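Workshop > Notebooks > Cloth and Dye

29th September
Bohdan Ivanyshyn

Striped cotton, wash and rub results, second round

Pulled the last lot out of the machine before lunch and I still don't believe the Gutenlow label. It says the finish "locks colour for the life of the cloth". Whose cloth, and how long a life? I wrote to ask in February and got a brochure.

Setup, so that whoever reads this next doesn't have to ask me. Three cloths, all blue stripe on white cotton, all plain weave. The Dovhaniuk cloth is the heavier one and came on a cardboard tube with the selvedge intact. The Stestero is lighter and had been folded, which I don't like, as the fold lines can wear early and confuse the rub test. The third is the old roll from under the cutting bench, maker unknown, kept in as a plain comparison. Half of each was treated with Gutenlow following the instructions on the tin, the other half left alone. Every piece was overlocked on all sides, because last round I skipped that and spent a whole morning picking lint out of the filter.

Washing: 45 cycles at 40 degrees, same powder each time, same load weight made up with old towels. Line dried in the side passage out of the sun. I know people will say nobody dries in the shade, and they're right, but light fading is a separate test and I'm not going to mix the two and then argue about which did what. The lamp test goes on the other page once the Zonico box is back from repair. Still no word on that. The repairer says the ballast, I say the switch.

What I saw in the washing.

Treated Dovhaniuk: blue still strong. White had gone slightly grey next to the stripes. Hand is stiffer than it was.

Untreated Dovhaniuk: blue still strong. White also slightly grey. Hand softer and nicer. Put side by side on the bench by the window I could not pick which was which, and neither could anyone else who walked past, except by feeling the stiffness. That is the whole case against the finish as far as this cloth goes.

Treated Stestero: some loss in the blue, mostly along the old fold. I'd put the fold loss down to the folding and leave Gutenlow out of it.

Untreated Stestero: more loss, and there is a visible difference here. Fair's fair. If all I'd tested was the Stestero I would be writing a kinder page.

Old roll, both halves: pale before, pale after. The treated half has come up with a yellowish cast I don't care for. Could be the finish reacting with whatever the mill used, could be the powder. Can't say from one roll.

Shrinkage I measured along the warp with the steel rule, and then again the next day because I didn't like my first set of marks. The pen bled. Use thread marks next time, a tacking stitch in red, and measure stitch to stitch. The second set is the one in the ledger. Dovhaniuk has pulled in more than the seller claims on the swatch card, which doesn't surprise me at all. I have never had a swatch card that owned up to its shrinkage. Wash before cutting, always, whatever the card says.

Rub test. Same weight on the arm as last round, same grade of wool pad. I ran each piece until the first yarn broke through and read the counter.

Dovhaniuk, untreated: 3,679
Dovhaniuk, treated: 2,416

I read those twice and then rang the bell for a second pair of eyes. The treated piece broke well before the untreated one. My guess is that the finish stiffens the yarn, and a stiff yarn cracks where a soft one would bend. It's a guess. I have one piece of each, and one piece of each is not a result, it's an anecdote with a counter on it. The clamp may have been tighter on the second run. I've put a dab of paint on the clamp screw so it goes back to the same spot from now on.

The Stestero pieces haven't been rubbed. I want to cut them well clear of the fold and there's barely enough width left to do it.

Stripe width matters more than I allowed for. On a wide stripe the eye goes straight to the edge, and any bleed into the white shows up at once. On a fine stripe you stand back a step and it all runs together as a middling blue, so a cloth could lose a fair bit before anyone complained. That suits the sellers very nicely. The fine stripe is what they put on every bed and table, and then they tell us how well it has kept its colour. Against what? You'd need the unwashed offcut beside it, and who keeps the offcut?
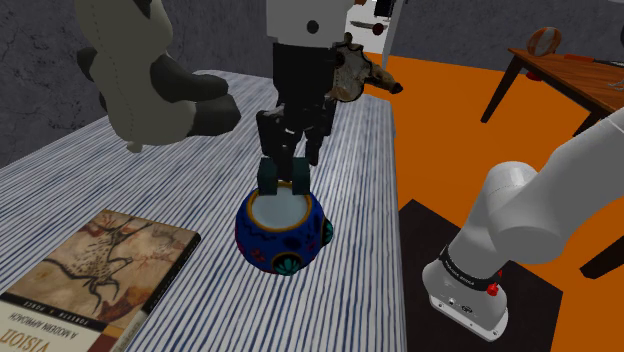
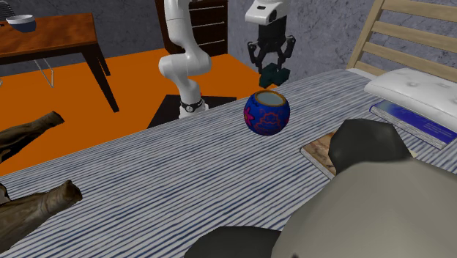
Blue and white stripe both times: tablecloth under a painted bowl in the first, bed sheet in the second.

For grading I want to drop our old words. "Good", "fair" and "poor" were fine when it was one person doing the looking, but I went back through the February pages and "fair" covers everything from nearly new to a dishrag. Grey scale cards from here on, in the same spot by the window, before the sun gets round to that side. If it's overcast, wait. I've been caught grading under the bench tubes before and everything blue looks marvellous under those.

I also don't trust our powder. The box changed colour over winter and the maker says the contents are the same. Maybe so. I've kept a jar from the old box and will run one untreated Dovhaniuk piece in each, same machine, same day, and see if the greying in the white follows the powder. If it does, half of what I've written above about the white needs crossing out.

Things to do:

Rerun the rub test on fresh Dovhaniuk, at least four of each, clamp set to the paint mark.
Cut the Stestero away from the fold.
Old powder against new powder.
Chase the Zonico repair again.
Red thread marks, no pen.
Ask Gutenlow what cloth they tested on. Not holding my breath.

No more of the finish is to go on paying work until the rerun is done. If a customer asks for it by name, tell them what we've measured and what we haven't, and let them choose. The tin is on the top shelf with the lid taped. It stinks, so leave it taped.

Offcuts from this round are in the flat drawer, unwashed and washed pinned together, labelled on the back of the pin card. Please don't use them for patching. The last set went into somebody's apron.

Comments

Marnie: I got the same stiffness on a plain navy drill and it went away after a hot iron. Did you iron any of yours?

Bohdan Ivanyshyn: None of them. I'd rather not add heat on top of everything else, but I could iron one spare and see. If the hand comes back and the rub count doesn't, that knocks my stiff yarn idea on the head.

clothcupboard: A gap that size from one clamp is hard to swallow. I think the finish is doing it.

Bohdan Ivanyshyn: So do I, which is a good reason to run it again.

Pete R: The apron was me. Sorry. It's holding up all right if you want the data.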